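How Shadows Work

Light travels in straight lines. It can't bend around your body or around a wall. When something solid gets in the way, the light stops there, and the dark patch left on the other side is called a shadow.

Some things block nearly all the light. A brick, a dog and a school bag are all opaque. Clear glass lets most of the light through, so its shadow is very faint. Tissue paper is in between. It is called translucent.

A tree blocks light in a patchy way. Each leaf stops some sunlight, but there are gaps between the leaves, and light gets through those.

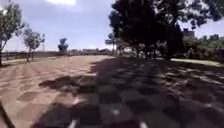
Tree shade on a paved path. The bright patches are sunlight coming through gaps in the leaves.

Why are the edges of tree shadows often blurry? The sun is not a tiny dot in the sky. It is a wide disc, so light reaches us from slightly different directions. Near the edge of a shadow, part of the sun is blocked and part is not. This half-dark zone is called the penumbra. The fully dark part is the umbra.

The further an object is from the ground, the wider its penumbra. Your shoe makes a sharp shadow. A high branch makes a soft one. 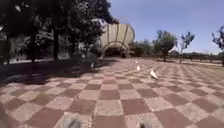 Shadows also change during the day. Early in the morning the sun is low and shadows are long. Around noon they are at their shortest. In the afternoon they grow again and point the other way. Before clocks were common, people used this to tell the time with a sundial.

Try it yourself
You will need a stick, some chalk and a sunny spot.
1. Stand the stick upright in a pot of dirt.
2. Mark the tip of its shadow with chalk.
3. Come back in 2 hours and mark it again. Don't move the pot.
4. Measure both shadows with a ruler and write down the lengths.

Never look straight at the sun, even with sunglasses on. It can damage your eyes.

New words
Opaque: lets no light through.
Translucent: lets some light through.
Umbra: the darkest part of a shadow.
Penumbra: the lighter edge of a shadow.

Written by Chun-hung Chu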